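Chez Clondley, la remise en état des peluches et des petits textiles occupe une pièce à part, séparée du dépôt par une cloison. Teresa Keogh y travaille depuis l'ouverture. Elle traite en moyenne 23 articles par semaine et refuse d'aller au-delà.

« Le tri se fait d'abord par matière, ensuite par type de fermeture, explique-t-elle. Un bouton change toute la procédure. » Chaque bouton est contrôlé par traction, puis recousu si le fil présente du jeu. Elle emploie un fil polyester ciré, en double, avec 2 nœuds d'arrêt noyés dans le rembourrage.

Les surfaces de travail sont restées en bois clair. Teresa Keogh a essayé un revêtement caoutchouté pendant l'été et l'a retiré en juillet : les fibres y adhéraient et le brossage prenait plus de temps.
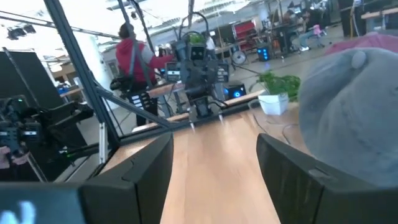 Le gris pose selon elle une difficulté particulière. « Sur un tissu gris à poil court, l'usure se lit mal. Je passe la main à rebrousse-poil, toujours dans le même sens, et je note les zones qui accrochent. » Les articles rouges ou roses sont lavés séparément, après un essai de dégorgement sur une couture intérieure.

Peadar Lenihan, responsable du stock, tient le registre des réparations. Il y a inscrit 200 fiches avant de revoir le format. « L'ancienne fiche ne distinguait pas le bouton d'origine du bouton remplacé. Pour l'expédition, c'était inutilisable. »

Le prochain lot, destiné à Trevura, doit partir jeudi. Il reste à vérifier les coutures et à peser les cartons.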